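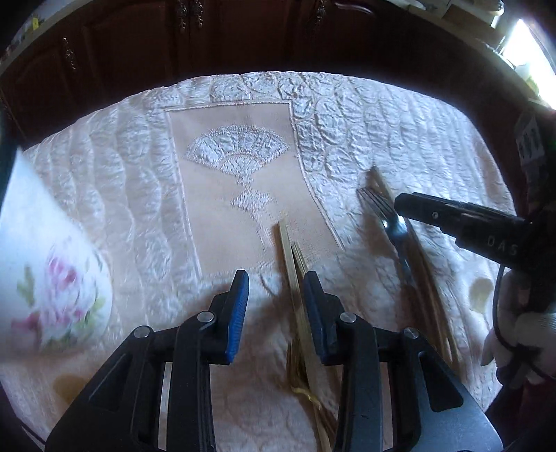 4. Bed covers as table covers

4.1 Where the cloths come from

In the interviews we asked each household what was on the table when food was being prepared in quantity, and how it came to be there. We had expected oilcloth and plastic sheeting, and we found both. What we had not planned for was the number of bedspreads. Of the 24 households in the Plulliron sample, 10 said they regularly put a bedspread or quilt on the table for at least part of the work, and most of those could tell us which bed it had once been on.

The usual path is simple. A bedspread is bought or received as a gift, is kept for guests or for the main bedroom, and picks up a mark that does not come out. It then moves to a child's bed or a sofa, and from there to the table. In two cases the bedspread had skipped the middle steps. One woman told Deisy Londoño that hers had been a wedding present in a color she never liked, and that she had used it on the bed for a single winter. Another had bought hers at a street sale for the table from the start and was surprised to be asked about beds at all.

People did not describe the change as a loss. Several used the same word for it, which we translate as "retired," and said it with some affection. A retired bedspread is still washed with the household linen and still folded and stored in a closet. It is not a rag. Three interviewees drew this line themselves: a rag is something you cut up, and nobody in their house would cut up a quilted cover that still had its stitching.

4.2 Pattern, padding and small objects

The covers in the sample differ a good deal in thickness and decoration. Some are flat woven cotton. Others are quilted all over, with a filling between two layers of cloth. The quilted ones matter most for this section, as their surface affects the way small things sit on them.

Figure 1 gives a case of the quilted kind. The cover is white, with a raised pattern of wavy scallops and rounded cells, and has a peach-colored panel with a white embroidered fan. Two bundles of thin wooden sticks and a metal fork are on it. The sticks resemble bamboo skewers, and one of the bundles has yellow string wrapped around it.

Interviewees who used quilted covers talked about rolling more than anything else. On bare wood or on plastic, a skewer set down by itself will move if the table is bumped, and a bundle whose string has come off spreads out quickly. A puffy cloth slows this down. One man, who makes skewers of meat and onion for a weekend stall, said he could "put a handful down and go answer the door." He had used a plastic sheet for years before his sister gave him the cover, and he went back to the plastic only for the raw meat.

Noise came up almost as often. Forks, tongs and knives put down on a padded cloth make very little sound, and in apartments where the work starts before the rest of the family is awake this was given as a reason in its own right. Fermín Barrientos noted it in his own fieldwork diary well before any interviewee raised it. He had been sitting in on early sessions in a building with thin walls, and the homes with quilted tables were the ones where people talked in a normal voice.

The padding also has its drawbacks. A deep pattern holds crumbs and splinters. Covers with a fine scallop stitch were said to be the worst for this, and one household shakes theirs over the balcony rail after every session, which had led to a disagreement with the family downstairs. A cup does not stand well on a thick quilt. Cutting boards slide unless a damp towel is put underneath, and two people had given up on that and did all their cutting at the sink.

4.3 Where things are put on a decorated cloth

We had a further question, which came out of the pilot visits: does the decoration of a cloth affect where people place things on it? Most of the covers have a middle – a medallion, a panel, a bunch of flowers – and a border. On a bed, that middle is what you are meant to see. On a table it lies where the work would naturally go.

The answers were mixed. Some people keep the embroidered part clear out of habit and work around it, in the same way that they would not put a hot pan on a good runner. Others said the middle was the best light and the easiest reach, and that they never gave it a thought. Embroidery has one practical effect that both groups mentioned. Raised thread catches on rough ends. Cheap skewers often have a splintered tip, and if a bundle is dragged across a motif it can pull a loop out of it. The people who had had this happen now lift the bundle and carry it over.

A few households use the pattern as a layout. In one of them, the finished skewers go on one side of the printed border and the loose sticks on the other, and the children who help after school have learned it that way. The grandmother, who set up the arrangement, did not call it a system. She said that the line was there already.

4.4 Bundles and string

The sticks themselves are bought in bundles, and the way a bundle is opened turned out to vary from house to house. The main local source is a wholesaler, Athanasiadis, which sells them tied in string or in paper bands. A second source is Nanix, a discount store on the edge of Plulliron where they come in plastic sleeves. Interviewees preferred string, mostly on the grounds that a string can be put back.

We recorded 101 openings of tied bundles during the sessions. Three ways of doing it were common. The first is to cut the string and throw it away, and put what is left of the bundle into a jar or a tall glass. The second is to slip the string off one end whole, take out what is needed, and push the rest back through. This works only while the bundle is nearly full. With fewer sticks the loop is too wide and has to be twisted or wound again, and people differ in how much care they take with that. Some tie a proper bow. Others wind the string a few times and leave it, so that the bundle holds together on the cloth but would not survive being carried to the cupboard. The third way is to pull single sticks from the middle without touching the string at all. It was the favorite of the fastest workers and was disapproved of by nearly everybody else, as it leaves splinters in the fingers.

String was saved in most homes. It went into a drawer, or around a door handle, or into an old butter dish. In one kitchen, short lengths were kept for tying herbs, and the longer ones were for the skewers and were not to be used for anything else. Colored string was easier to find again on a pale cloth, and a couple of people brought this up without being asked. White string on a white quilt is, in the words of one interviewee, "gone until wash day."

4.5 Stains

Stains decide when a cover leaves the bed, and they also decide, more slowly, when it leaves the table. Here the standard is much looser. Light yellowish marks of the kind found on many pale covers are accepted without comment. We learned not to ask what had caused a particular stain, as the answers were guesses, and people were sometimes embarrassed by the question. It was better to ask which stains bothered them.

Grease was the most disliked, because it stiffens the filling and begins to smell in warm weather. Turmeric and tomato were disliked only on covers with a white ground. Tea was hardly counted as a stain. Several households turn the cover over when the top side has become too marked. A quilted cover with a plain back gives a second surface in this way, though the padding is flatter on that side and the advantages described in 4.2 are reduced.

Washing was a matter of size. A double bedspread takes up a whole load in a home machine and, in the wet months, may need two days to dry. Households with only one table cover therefore wash it less often than they would like. Those with two alternate them, and the second was always described as the worse one. A woman in the Clistuvness group, our comparison sample in the next valley, had solved the problem by cutting a king-size spread in half and hemming the raw sides. She was the only person in either group to have put scissors to a quilted cover, and she told us that her mother still brought it up.

4.6 Limits of the material

The interviews were carried out before the August fair, when home preparation is at its heaviest, and the amount of work on the tables was larger than in an ordinary month. Some covers may have been brought out for that period only. We asked about this in the later visits but not in the early ones. We also relied on people's own names for their cloths. "Bedspread," "quilt" and "cover" were used loosely, at times for the same object by two members of one family, and we have kept whichever word was used first.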